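Taltholm Laundry Words - README

Posted 10th September by the Taltholm maintainer
14 comments | 37 shares

# Taltholm Laundry Words

Hi, and thanks for stopping by! Taltholm is a word list I've been putting together out of the things people say about clothes at home - washing them, mending them, arguing over whether they've shrunk. It has 2,655 entries right now, all in English, and every one comes with at least one sentence showing how somebody used it.

I started it in January after I moved to Inimel and found out that half my neighbors say "the warsh" and the other half say "the load", and that both halves think the other is being weird. I wrote a few down on the back of an envelope and then kept going (there were a lot of envelopes).

## What's in the folder

- words.csv - the main list, one entry per row
- sentences.csv - the example sentences, matched up by entry number
- places.csv - where each speaker grew up, by region only
- notes.txt - my own ramblings, safe to skip

The columns in words.csv are entry, meaning, region, age group and source. If the region is blank, the person didn't want to say, and I left it that way.

## Where the words came from

Most of them, 1,495 to be exact, came in through the paper slips I left at the Magbanua laundromat. The rest came from letters, phone calls and one very long potluck. Bedrooms turned out to be the richest room in the house for words, way ahead of the laundry room. People have names for the heap on the bed, the chair that collects half-worn shirts, the stuff that's too clean to wash and too worn to hang up. I've got 200 entries for heaps alone!

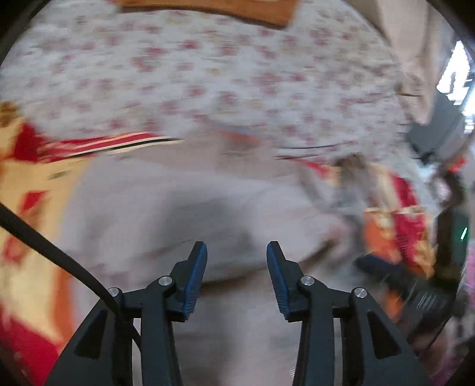 ## How I cleaned it up

I fixed obvious typos but left spellings alone when they showed how a word is said, so "warsh" stays "warsh". Duplicates got merged only if the meaning matched. "Floordrobe" shows up under three different meanings, and I kept all three.

Parts of clothes were harder. Plenty of people call the stretchy bit at the wrist a cuff, but I also got "ribbing", "the knit", "wristlet" and "gripper". Those are tagged "part" so you can filter them out if you only want chores.

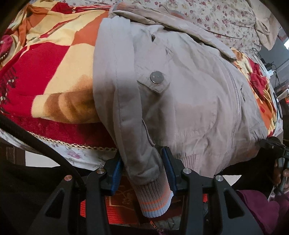

Zip-up jacket with a striped knit cuff.

## Known problems

It leans old. Folks over sixty sent in far more slips than anyone else, and teenagers sent in almost none. The Pralside entries are also thin, so please don't make a map out of them.

A few meanings are my best guess from the sentence. They have a question mark at the end.

## Using it

Free for anything, including classrooms. If you print it, say it's from Taltholm and tell me which version you used. I'm hoping to reach 3,000 entries before the next release, so send me your heap words - mittens and socks are especially short.

Last updated: version 4, region tags corrected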